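The Tuncer Result

Jacinto Zavala had the numbers by four in the afternoon and did not send them. He sat in the back office at Grorkolton with the spreadsheet open and ate the second half of a sandwich.

The study was supposed to answer one question. If you teach a pair of robot arms by hand, a thousand times, does it matter how good the teacher is? Clutolitz, the company paying for it, had already decided that it did. They had hired three former machinists to do the teaching, and they paid them well. Jacinto had agreed to the plan and then, in July, had changed one part of it without making much noise. He did some of the teaching himself.

He was not good at it. He moved the arms slowly and overshot. He would bring a gripper down beside a part, miss, back off, and come in again from a worse angle. The machinists hardly ever missed. Their recordings were short and clean, and when you played them one after another they looked like the same recording.

1. What was recorded

The full set came to 1000 demonstrations. The machinists did 688 of them and Jacinto did 312. Every one was the same kind of job, with the board, the small parts and the tools set down in different places each time. The board was sometimes flat and sometimes tilted. The wrench was never part of the job. It was there to be left alone.

He kept the failures in. That was the part he expected to argue about. The usual practice in the lab was to throw out any run with a missed grasp, and Dunya, who kept the recordings in order, had asked him twice if he was sure.

"They finish," he said. "They just take a while."

"Some of these are four minutes."

"I know how long they are. I was there."

She tagged them with his initials and moved on to the next folder. 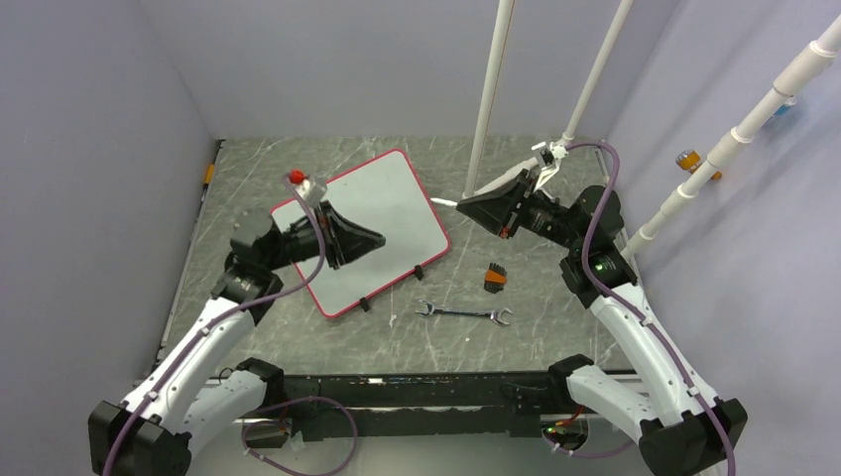

2. What was tested

Two versions of the program were trained. The first saw only the machinists. The second saw the machinists and Jacinto together. To keep it fair, both got the same number of demonstrations, so a share of the machinists' runs was left out of the second one. Then both versions were made to do the job over and over on layouts they had never seen.

The testing took nine days. Dunya ran the mornings and Jacinto ran the evenings. The one who was running it set out the parts from a printed sheet, stepped back, pressed the key and wrote down what happened. Neither of them was told which version was loaded. The machine picked, and it kept the key in a file they had promised not to open.

By the third day they could both tell anyway. One version went straight to the part, and if it closed on nothing it carried on as though it were holding something. It took nothing across to the board, put nothing down and went back to its starting position. The other version fumbled. It came in crooked, stopped, lifted a little and tried again from the side.

Dunya watched it do this on a Thursday morning and called Jacinto at home.

"It moves like you," she said.

"Is that a complaint?"

"It does the thing with the left arm. Where you pull back too far."

He asked if it had picked up the part. She said yes, on the third try.

3. What came out

The clean version finished the job 70 percent of the time. The mixed version was slower on nearly every run, and it finished more of them. Jacinto checked the count against the paper sheets, because he did not trust the count, and then he checked the sheets against the video. One run on sheet 12 had been marked wrong. It went in the clean version's favor, and it changed nothing.

At five he called Ruben at Clutolitz, who listened without interrupting.

"So we should have hired worse people," Ruben said.

"No. You needed the good runs too. I don't think it would have learned the job from me alone."

"But you don't know that."

"I didn't test it."

"Jendden is going to ask me why I paid three machinists."

"Tell Jendden they never missed, so the program never saw what to do about a miss."

Ruben was quiet. A truck was backing up somewhere on his end of the line. He said to write it up, and to put the speed numbers first, and Jacinto said he would put them second.

After the call he opened a new document and typed the title. He named the method Tuncer, after the street the first lab had been on. He wrote the date under it, Monday, January 22, 2018, and then a sentence about the demonstrations, and deleted the word "expert" from it.

Dunya came by with her coat on and read over his shoulder.

"You have to say who the fourth teacher was," she said.

He typed "one of the authors" and looked at it for a while. Then he put in his name, saved the file, and went to turn off the lights.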